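August, packing bench, evening

Third stop today on the left arm, same fault as the other two. 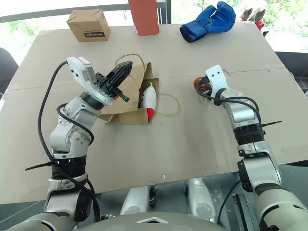 Each time the controller logged a position error on the wrist joint and dropped to a protective stop. Renzo Palumbo blamed the gripper firmware. I pulled the log and disagreed: the error builds over 16 samples before the trip, which looks like drag to me – a firmware fault would give a clean step.

My suspect is the cable run. There is slack at the elbow, but when the wrist rolls past its usual range the loop tightens and the joint works against it. I rolled it by hand with the brakes released and felt it stiffen at the same angle the log gives. The cable jacket has a flat spot there. No bare conductor.

The stop itself worked. What bothers me is the restart. After the second trip the arm resumed its old path without asking for confirmation, and Hwa-young Sun had her hand over the box. No contact. She was annoyed, rightly. Auto-resume is now disabled on both arms, and I wrote it up as a near miss.

Counter stood at 836 cycles at the last stop. The Dritico run is supposed to reach 3000, so it will wait. Man-sik Jin is bringing a longer cable from Trerncombe. Until then, wrist roll is limited in software and the left arm stays at reduced speed.

Still to do: recheck the right side for the same wear.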